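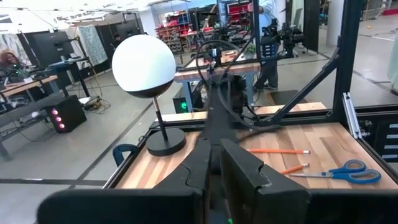 Posted in September by M. Farooqui

I have been trying to get my work surface down to what I use in a normal evening. For now that means a lamp, two pencils and the scissors with the blue handles. Everything else went into a box, and the box went under the stairs.

The lamp is the round one from Galora. I paid 18 dollars for it secondhand and it sits on the left, which suits me because I write with my right hand and don't like working in my own shadow. The base is small enough that I can slide it back when I need to cut paper.

Both pencils are orange. The short one is near the end of its life but I like it for marking folds. The long one does the lists.

Butcher block is nice to work on but it dents if you press hard, so I keep a sheet of card under anything I write. I oiled the top in the spring and should do it again before the heat comes on.

Next is the drawer, where I have 6 rolls of tape and can never find the end on any of them.

Last updated: September, 9:40 pm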